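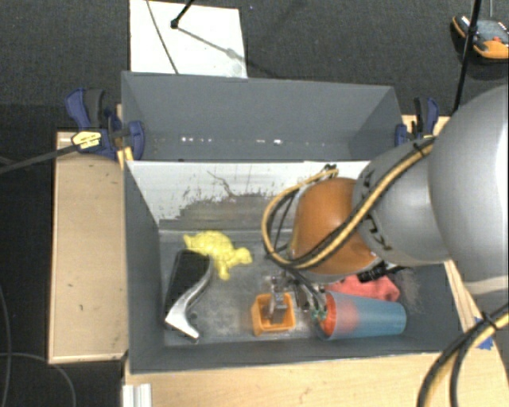

Ticket: new posts stuck in the approval queue, Landdale forum
Opened March 5, 2026. Status: fixed, watching it for a bit. The new flair rules went live last night and I love how tidy the front page looks already! One snag, though: posts with a picture and the "Workshop" flair never show up for anyone but the poster. My test post sat in the queue for 20 minutes with no notice to me or the mods.

Tried first: cleared the cache, logged out and in, posted the same text with no picture. The text-only one went through right away (so flair alone is fine).

Tried next: turned off the Zemuvell spam filter and reposted. Worked! Turned it back on and it got stuck again, 3 times out of 3.

Cause: the filter still had a rule from October that holds any picture post with fewer than 80 characters in the body. Mine had 7, oops.

Fix: deleted the old rule, saved, restarted the filter. All the held posts popped out in one go, and there are some great ones in there, go look!

Still open: the Ustenow mobile app shows the flair as blank. Moving that to its own ticket.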